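Pluvano Handbook, Part 3: Setting up your first playtest build

Hi again! If you've come straight from Part 2 you should have a project folder, a working title screen and a menu that goes somewhere when you click it. If the menu goes nowhere, go back and do the button wiring first, or half of what follows won't make sense.

This part gets your game into a state where a stranger can sit down and play it while you keep quiet in the corner. I wrote most of it while getting my own puzzle game, Brirnia, ready for its first outside players, so a lot of the warnings are things I did wrong myself (the save file one still stings). I'm on Pluvano 4, on a laptop that was middling when I bought it. If you're on an older version the menus are in different spots but the names are mostly the same.

Before you start

You'll need:

Your project, saved and backed up somewhere that isn't your desktop
The Stanby add-on, which records what players press and when
A second computer, or at least a second user account on yours
A notebook. Paper, please. Typing while someone plays makes them think they're being marked

Caution: Stanby writes its logs into your project folder by default. If you share that folder with anybody, you'll be sharing your players' sessions as well. We fix this in step 3, so don't record anyone before then.

Step 1. Make a copy of the project for testing

Go to Project, then Duplicate, and give the copy a name you'll recognise in a month. I use the game's name plus the word "test" plus the month, so mine was brirnia-test-october. Boring, but I've never opened the wrong one.

Work only in the copy from now on. You're going to switch things off, skip bits and leave rude debugging messages all over the place, and you don't want any of that creeping back into the real thing.

Note: duplicating a project also duplicates its save files. Open the Saves panel in the copy and clear the lot. I didn't, and my first player started on the last level with every key in her pocket. She was very polite and finished the whole game in the time it took me to boil the kettle.

Step 2. Pick the bit you want tested

Don't hand over the whole game. I know you want to! But people get tired, and a tired player tells you they liked it so they can go home.

Open the Flow view and set a start flag and an end flag. Everything between the two is your test slice. For a puzzle or platform game I'd go for the opening and the level after it. If yours is a story game, choose a single conversation with a choice in it plus whatever happens next.

When both flags are down, the bar along the bottom turns blue and shows the number of objects loaded in the slice. Brirnia's first slice had 131, and that ran happily on everything I tried it on. Pluvano will complain with an orange triangle once you go past 200. You can carry on with the triangle showing, but loading gets slow, and players will fill a slow load with chatting and forget what they were up to.

Tip: if your slice begins partway through the game, put a line of text on screen saying what the player already knows. Two sentences will do. Don't explain it out loud, or every player will get a slightly different version from you and you won't be able to compare them.

Step 3. Install and point Stanby

Open Add-ons, search for Stanby and click Install. Restart Pluvano when it asks. It won't nag you twice, and the add-on sits there greyed out until you've done it, which had me hunting through the forum for a good hour.

Once you're back in:

a. Open Stanby's settings from the little cog.
b. Under Log location, choose a folder outside your project.
c. Tick Ask before recording. Players then see a consent screen before anything is saved.
d. Leave Record microphone off unless you've asked the person first and they've said yes.

Run the slice yourself, click around for a minute and quit. There should be a new log in the folder you chose. If there isn't, check that the folder isn't inside a cloud drive that was busy syncing. That one catches loads of people.

Caution: turning on Record screen makes the files enormous. I leave it off for first tests. The button log tells you where people got stuck, and your notebook tells you what their face did.

Step 4. Sort out the controls

Go to Input, then Map, and have a look at which keys you've used. Anything you added "just for me" needs to go. I had a key that skipped the current puzzle, placed right beside the one for jump. You can guess how that went.

While you're there, turn on Allow remapping. Left-handed players will thank you, and so will anybody whose keyboard is laid out differently from yours. Then plug in a controller, if you're supporting one, and play the slice from start to finish with it. Don't assume it works on the strength of the menu working. Menus and gameplay use separate maps in Pluvano, and it's easy to fill in one and leave the other empty.

If your game uses colour to tell things apart, switch on the Greyscale preview and walk through the slice once. My red and green doors turned into two identical doors. I put a pattern on one of them and it took less time than writing this paragraph.

Step 5. Export the build

Choose Export, then Playtest. Don't pick Release, even though it's the bigger button. A Release build strips out all the add-ons, Stanby included, and you'll end up with a lovely smooth session and an empty folder.

Set the window to a fixed size for now. Full screen is nicer to play in, but when the game freezes you'll want to get out of it without wrestling somebody else's computer. Give the export a version number too, and put it on the title screen in small type. When a player sends you a bug later on, you'll want to know which build they had.

Copy the export to your second machine and run it there. If it starts, you're nearly done. If you get a black window, the usual culprit is a font that lives on your computer and hasn't been packed with the game. Tick Bundle fonts and export again.

Step 6. Set up the spot where people will play

Any table will do, provided it's the right height for typing and there isn't a window behind the screen. Put the player's chair straight in front and yours off to one side and a bit behind, far enough back that they can't catch your eye for hints. Turn off notifications on the machine. Leave space for a drink and a bag, and have a spare mouse handy for people who can't stand trackpads.
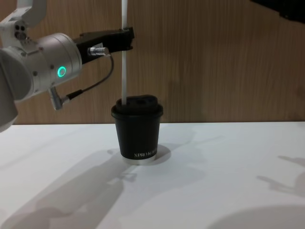
Step 7. Run the session

Start with the same short speech for everyone. Mine goes: "I'm testing the game, you can't get anything wrong, please say what you're thinking, and I won't be able to help much." Then press Start and be quiet. It's much harder than it sounds! I sat on my hands for the first one.

Write down:

The place where they stop moving
Anything they say twice
Anything they try that the game doesn't let them do
When they look at you instead of the screen

If they're properly stuck and getting cross, press the Stanby marker key (F9 unless you've changed it) and give them the smallest hint you can. The marker shows up in the log as a flag, so you'll know later that what came after it was with help.

Note: don't fix anything between players on the same afternoon. I tried a "quick" change to a jump height between two sessions and the second player fell through the floor. Keep the build the same until everybody has had a go.

Step 8. Save the logs and have a look

Quit the game properly through its menu. Closing the window with the cross sometimes leaves the last minute out of the log. Then open Stanby's viewer in Pluvano and drag the log in. You'll see a timeline with your markers on it, and the quiet stretches show up as pale gaps.

I go through the gaps first, with my notebook open beside me. A long gap next to a scribble like "thinks the lamp is a button" is the most useful thing you'll get all day. Rename each log with a player letter as you go - A, B, C and so on - and write the same letter on the notebook page.

If something goes wrong

The slice starts from the wrong place: the start flag is on a hidden layer. Show all layers in Flow and drag it back.

The consent screen doesn't appear: Ask before recording was ticked after you exported. Export again.

The game runs too fast on the second machine: you've tied movement to the frame rate. Tick Lock timing under Project settings, and have a read of the Nikolaidis guide to timing linked from the Pluvano help page, which explains it far better than I could.

The log opens but every key is shown as "unknown": the player's keyboard language differs from yours. Pick theirs from the drop-down in the viewer and reload.

Part 4 covers turning those notes into a list of changes, and how to put the list in order when everything on it looks urgent. Keep your test copy until then, as we'll be opening the same slice again.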